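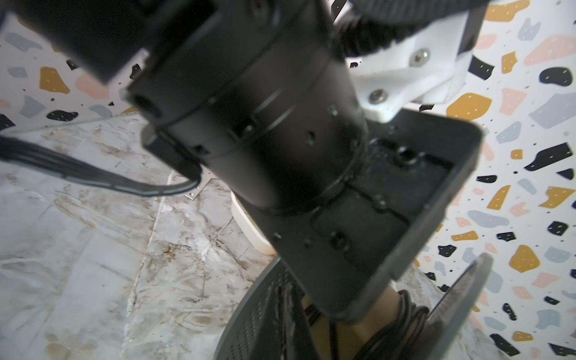 Looking after a portable speaker at home

Most small Bluetooth speakers that end up in the bin have nothing wrong with the sound. The battery has gone, or the charging socket has. Both last longer with a bit of care.

Charging
Unplug it when it reaches full. If it's going in a cupboard for the winter, leave it half charged and top it up every couple of months. My old Hivimix sat flat from one June to the next and never took a charge again.

Cleaning
Switch it off first. Go over the grille with a dry, soft paintbrush, then wipe the case with a cloth wrung out in plain water. Keep sprays away from it - they get behind the mesh and stay there. Fluff in the socket comes out with a wooden cocktail stick. Go gently and don't lever against the pins.

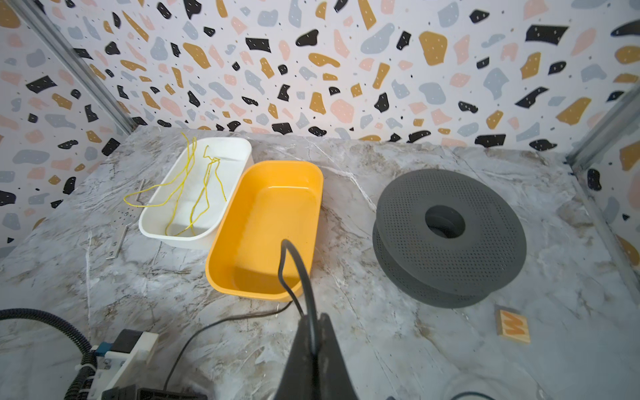

Where to stand it
A speaker pushed into a corner sounds boomy. Pull it out a hand's width from the wall and listen again. If the shelf buzzes, put a folded tea towel underneath, or stick on 4 felt pads from the hardware shop.

In the kitchen, keep it well clear of the hob and the kettle. Steam does more harm than the odd splash, even to a speaker sold as splashproof.

Dropouts
If the music keeps cutting out, move the phone before you blame the speaker. Microwaves are a common cause, and so is a phone in a back pocket. Failing that, delete the pairing at both ends and start again.

Clyde Doucet, Plornstead
Wednesday, January 5, 2022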